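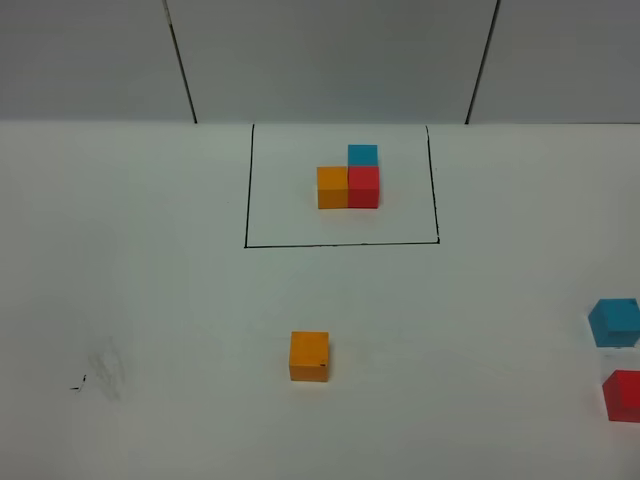

A marked working area is the cheapest improvement that can be made to a plain white benchtop. Most clutter on a bench comes from parts having no assigned position, so they drift to wherever the hand last let go of them. A boundary drawn straight onto the surface fixes this. Three lines are enough if the bench stands hard against a wall, as the back edge closes the fourth side. The black marker outline on the white top is done this way, with a left line, a right line that leans out a little and a bottom line joining them, and the orange, red and blue cubes grouped inside it are plainly separate from the orange one standing nearer the front. The lines are slightly uneven. For sorting work that is of no consequence. If the outline is going to be used for measuring or for setting out joints, draw it with a straightedge.

Choosing the marker

Three types are in common use in a home workshop.

Whiteboard marker wipes off a sealed gloss surface with a dry cloth, and also wipes off with a sleeve. Use it for layouts that change daily.

Permanent marker stays put under normal handling. On melamine it can usually be lifted with methylated spirits on a clean rag. On raw timber or unsealed MDF it soaks in and has to be sanded out.

Paint marker gives the most durable line and the worst clean-up. Keep it for benches whose layout has been settled for a year or more.

Test the marker and the solvent together on the underside of the top before committing. Leave the test line for a full day, as fresh ink lifts more readily than old ink and gives a misleading result. Colour matters less than contrast. Black on white is hard to beat. On a grey or timber-coloured top, white paint marker reads better under a fluorescent tube.

Setting out the area

1. Clear the top and degrease it with sugar soap. Rinse, then dry.

2. Decide which part of the bench is for holding and which is for working. Holding goes at the back. The front strip, where the forearms rest, stays free.

3. Place the largest item that will live in the area and allow a hand's width on each side of it.

4. Draw the two side lines first, from the wall forward, then the bottom line.

5. Let the ink cure before anything is slid across it.

My own bench is 800 mm deep by the catalogue and 785 mm by the tape, the difference being the skirting batten behind it. Measure the usable depth, with the bench in its final position. The holding area takes the rear half and the bottom line has been redrawn once, 170 mm further back, after I found I was reaching over stock to get at the vice.

Grouping small parts

Blocks, spacers and offcuts of one size should be set face to face with no gap. They stack square, they are easier to dust around, and a missing piece shows up as a notch in the group. Keep the group clear of the bottom line by at least a finger's width. Parts that sit on the line tend to be over it by the end of the day.

Raghavendra Thevar, who shares the shed, paints his spacer blocks by thickness. The system works well provided the paint is thin. A heavy coat of enamel on all faces can add a measurable amount to a block, and on a stack of 10 the error is enough to put a drawer runner out. Seal the faces and colour the ends only.

Holding bins

Where parts are too small to stand on their own, use a shallow bin within the marked area. I have had the Rivel trays and the Boltside ones. The Rivel has a flatter base and does not rock. The Boltside is deeper – better for screws, worse for anything that has to be picked out by eye. Both will scuff a marker line if dragged over it, so lift them.

Maintenance

Wipe the top weekly with a damp cloth, working along the lines and not across them. Touch up worn sections with the same marker. Do not go over permanent marker with whiteboard marker, as the solvent in the second can lift the first. Dayana Meléndez wrote in to point out that this also works as a deliberate method of removal on small areas of laminate. It does – scribble over, wait a few seconds, wipe – although a faint grey shadow may remain on textured finishes.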